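Applies to: Irotum two-arm cell, recording software Chala 2. Revised February 17, 2023.

## 4. Recording cloth episodes

This section covers teleoperated recording of the cloth task set. Calibration (section 3) must be complete for both arms. An episode is one continuous recording from one operator, saved with one task label.

### 4.1 Preparing the cell

1. Release both emergency stops and home the arms from the Chala start screen.
2. Check that the green indicator on each gripper is lit.
3. Open and close each gripper three times. The fingertips must converge evenly.
4. Place the garments for the task on the floor of the cell, within reach of both arms. For the three-piece set, use one white, one black and one lavender.
5. Drop each garment from hand height. Do not fold, flatten or arrange it.

**Note:** Overlap between garments is allowed and wanted. At least 30 episodes per set must begin with two or more garments in contact.

**Caution:** Keep sleeves and drawstrings clear of the front rail. A garment drawn into the cable conduit can pull a connector from the base.

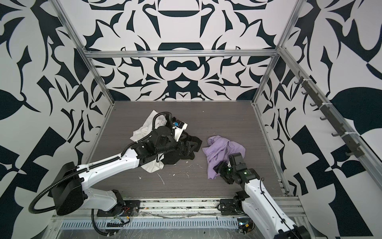 ### 4.2 Starting an episode

1. Select the task label. Labels are fixed for the duration of a set. If the label you need is missing, stop and request it; do not use a similar one.
2. Confirm that all camera streams show a current picture. A frozen stream is still written to disk and will not raise an error.
3. Take hold of both leader handles before pressing the pedal. The follower arms move to match the handles as soon as the pedal is down.
4. Hold still until the tone sounds, then begin.

An arm that has no part in the current step should be parked with its gripper clear of the cloth and its wrist camera unobstructed. Parked does not mean disconnected. Joint positions are recorded for both arms at all times, and a small drift in the idle arm will be learned along with everything else.

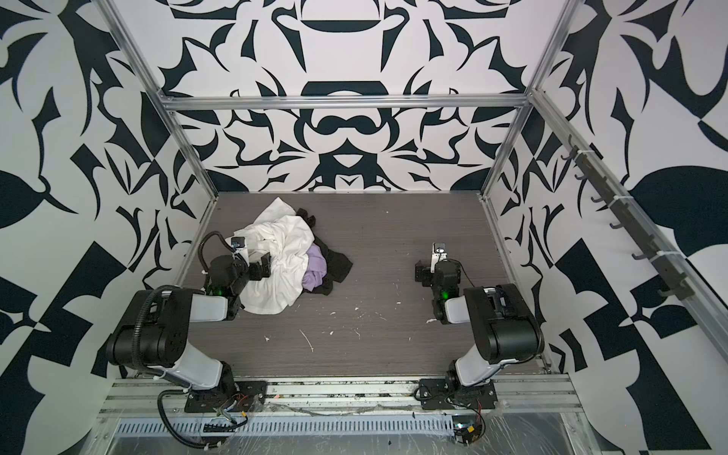
Drift is most often caused by the operator's resting hand. Set the handle in its cradle if the step will last longer than a few seconds.

### 4.3 Ending and rejecting episodes

1. Release the pedal when the task is done or the time limit of 100 seconds is reached.
2. Mark the episode *keep*, *retry* or *reject*.
3. Mark *retry* if the grasp was missed and then corrected. These episodes are kept in a separate folder and are used in training.
4. Mark *reject* if a hand entered the cell, a stream dropped out, or the wrong label was set.

Missed grasps are not a ground for rejection. Operators new to the cell tend to discard them, and the resulting set contains no examples of recovery.

### 4.4 Background frames

Each set also needs a short recording of the bare floor from each wrist camera, with the fingers open and nothing between them. Chala uses it to check exposure and to confirm that the camera has not shifted on its mount. Scratches and lint on the floor may stay as they are. Do not wipe the surface partway through a set.
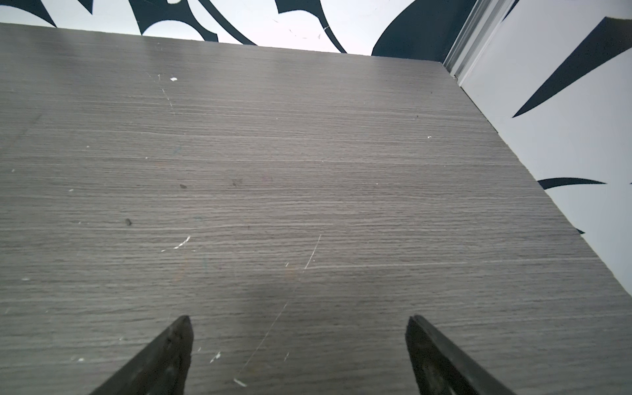

Davina Dalgleish asks that the background recording be repeated after any finger change, even when the mount itself was not touched. New fingertips sit slightly differently in the view, and she has had two sets fail the alignment check for this reason alone. The request has been adopted for all cells.

### 4.5 Grasp quality

- Approach with the fingers open, and close only when cloth lies between both tips.
- Take a fold or an edge where one is available. Thick fabric may be pinched on the upper layer.
- Do not drive the fingers into the floor. Light contact is acceptable; a contact warning in the log is not.
- Lift slowly enough that the wrist camera records the cloth leaving the surface.

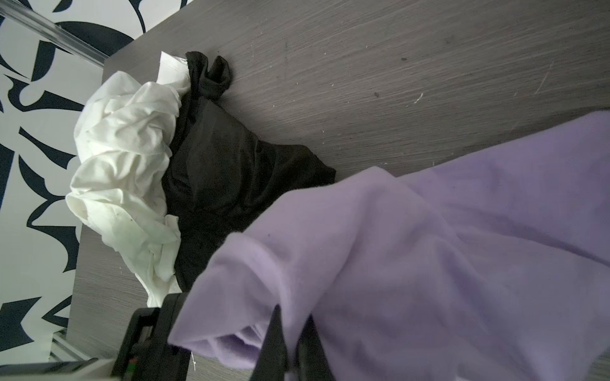 Soft, thick fabrics tolerate a poor grasp better than thin ones, so a set recorded only on heavy garments will give a misleading success rate. Alternate between fabrics at least once every 14 episodes.

### 4.6 Closing the set

A standard set is 600 kept episodes. Episodes marked *retry* do not count toward the total. When the counter is full, park both arms, press **Close set**, and wait for the checksum before switching off the cell. If the checksum fails, leave the power on and see section 7.2.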